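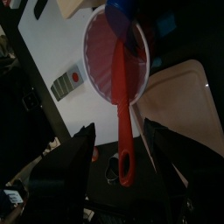
Robot Handling in Practice
Notes to lecture 6: Failures at the edge of the table
Lecturer: Gönül Özkan. Laboratory exercises: Muthu Rai

6.1 What this lecture is for

Until now we have spoken of grasping as if it is one moment. The fingers close, the force reading goes up, and we say that the object is held. In the laboratory work with kitchen utensils you will soon find that most of the trouble comes after this moment. Please read these notes before the laboratory session, as Muthu will not repeat them there.

The main case is a strainer with a long handle, which was dropped in our laboratory in March. Nobody was hurt. I use it each year now, for the reason that three separate faults were needed, and each of them alone was small.

6.2 The case

The task was simple: pick up the strainer by the handle, lift it, carry it to the other end of the table and put it down. The arm is the Dalline with the two-finger gripper, and the wrist camera is fixed beside the gripper. The control program was the one we call Negri, which you know from exercise 3.

The team had run the task with a wooden spoon, a ladle and a spatula before they changed to the strainer. In a series of 100 runs with the strainer, 23 ended with the object on the floor or turned in the fingers so far that it could not be put down. With the spoon they had 2 such runs in the same number. The students first believed that the gripper was worn, and they lost one afternoon changing the finger pads. The result stayed the same.

6.3 First fault: the grasp point

The program looked for the longest straight part of the object and put the fingers at its middle. For a spoon this is acceptable. A strainer carries a rim and a basket at one end, so its centre of mass lies far from the middle of the handle. When the arm lifted, the basket pulled down and the handle began to rotate between the fingers.

A glossy plastic handle makes this worse. The friction is low, and if the handle is also tapered, the fingers do not touch it over their full length. You then have a contact which is nearly a line, and a line contact resists rotation very badly.

Remember from lecture 4: the force that stops an object from sliding down and the torque that stops it from turning are two different questions. A grasp can pass the first and fail the second.

6.4 Second fault: the depth reading on the mesh

The camera gives a distance for each point. On a fine mesh, some points are measured on the net and some on whatever is behind it. The program took an average, and the basket was placed lower than it really was. In several runs it was placed inside the table.

The same happens with holes. Many handles have a hanging hole near the tip, and through such a hole the camera may see the floor. The program from exercise 3 removes points which are too far away, and in the case of the hole it also removed the tip of the handle together with them. The handle became shorter in the model, and the calculated middle moved.

Please do not correct this by covering the hole with tape. It was tried, and then the program works only for strainers with tape.

6.5 Third fault: the space below the hand

The handle was allowed to stand out over the edge of the table. This makes the approach easier, since the fingers do not need to go under the object. But it also means that when the grasp fails, there is nothing below. An object which turns over the table falls a few centimetres. An object which turns beyond the edge falls to the floor, and a person's first reaction is to catch it.

This is the safety matter in the case. In one run a student put her hand forward to catch the strainer while the arm was still moving. The speed limit was set to 200 millimetres per second, so the arm was slow, and she took her hand back in time. We wrote a report all the same, and the rule below comes from it.

6.6 Rules for the laboratory

Let it fall. Do not reach for an object while the arm is enabled.
Before each series, look at the floor under the working area and take away everything that lies there. Small things are easily stepped on when you go to pick up a dropped utensil.
Press stop first, wait for the lamp, and only then go in.
Write down the failed runs as carefully as the good ones, with the position of the object at the start.
If the failure rate changes when you change the object, look at the object before you take the gripper apart.

6.7 Remedies that were tested

Moving the grasp point towards the rim helped most. The fingers must still have room, and a bowl or board standing close to the basket may block them, so the planner has to check the neighbours too.

The Jallard pads, which are softer, reduced the turning but left marks on the handles. The slip sensor from Trornotix noticed the rotation early enough in most runs, but the program had no good reaction to it except to squeeze more. What should it do instead? We will discuss this in lecture 7.

6.8 Preparation for the exercise

Draw the strainer from the side and mark where you expect the centre of mass. Calculate the torque at the fingers for a grasp at the middle of the handle and for one close to the rim. Use the mass from the table in the exercise sheet.

Explain in a few sentences why a light object can be harder to hold than a heavy one.

Bring closed shoes. Questions on the calculation go to Muthu Rai, questions on the report form to me.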